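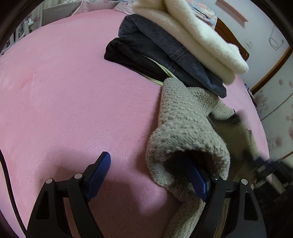
Figure 18.1 Folded textiles on a pink plush bedsheet. Household goods like these fall under tariff schedules.

Chapter 18
Who Gets a Say? Trade Rules and Local Government

Look at the label on a blanket, a bag of rice or a bike helmet and you are holding a small piece of public policy. Somebody decided what duty would be paid at the border, which safety rules would apply, and whose inspectors would be trusted. Those decisions are political, and they are a lot more fun to study than their reputation suggests!

We start in Kollulum, a port town with a town council, a ferry dock and a very long-running argument. One June the council voted to buy its school meals from farms within 50 miles. Parents liked the plan. So did the farmers, of course. Then a food supplier called Kaltix, based across the border in Bech, wrote to say that the rule shut it out of a market it had been promised under a treaty signed years before. The treaty ran to 1051 pages, and the part that mattered was 2 lines in an annex.

Council member Lizeth Nina wanted to keep the rule and fight. Alcides Restrepo, the town attorney, wanted to rewrite it so that any supplier could bid if it met a freshness standard (picked one day, served the next). Their debate went on past 11 at night, and you will read long stretches of it in Section 18.2. Pay attention to how often they agree. Both thought the town should have been asked before the treaty was signed, and both thought open bidding had saved Kollulum money on the Pedgate bridge.

That leaves us with the big question of this chapter: when a national government makes a promise to another country, how far down does the promise reach? To a state? A school board? A town of a few thousand people choosing its carrots?

As you read, keep a page in your notebook for the following terms. You will need them for the mock hearing in Section 18.5.

tariff
procurement
annex
local preference
national treatment
ratification

Before You Read
Find one rule your own town or county has about what it buys or from whom. Write down who voted on it, and bring it to class.

18.1 What a Trade Agreement Covers

Older trade agreements dealt mostly with tariffs, the taxes charged on goods as they cross a border. Newer ones often go further, into services, patents and government purchasing.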